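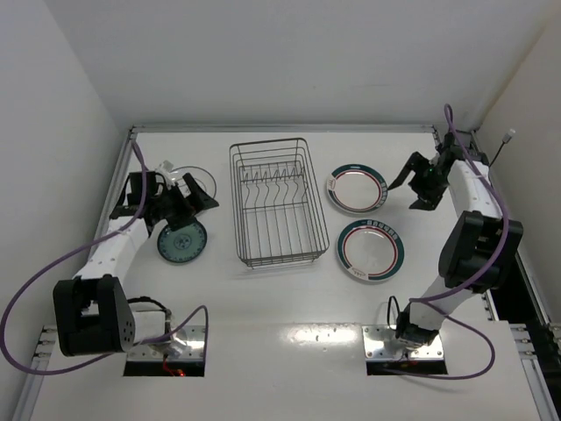 Plates and a wire rack on a white tabletop.

Rack wars

Everyone has a plate system. Most of them are bad. Oda Ljungberg sold dish racks out of a shop in Lakusdale for 9 years and she can spot a bad one from the doorway.

"People stack wet," she says. "Then they wonder about the smell."

Her rules, quick. Big plates at the back. Small ones in front, where you can grab them at breakfast. Glass goes in last and comes out first, becuase a clear plate is the one you knock with an elbow. Patterned stuff, the teal and blue kind your aunt gave you, faces out. Why hide it?

Wire over plastic, every time. She swears by the Sesley, 53 dollars, no coating to peel. The Soylu is cheaper and the slots are too tight for anything deep. Bowls? Seperate shelf.

And wipe under the thing. Once a week, lift it, wipe, put it back. Her own rack sits left of the sink in a kitchen in Skolavville, on a folded towel she changes every morning before coffee. She has tried trays. Hates trays.

New racks reach most stores in May. Bring a dinner plate along and try it in the slots.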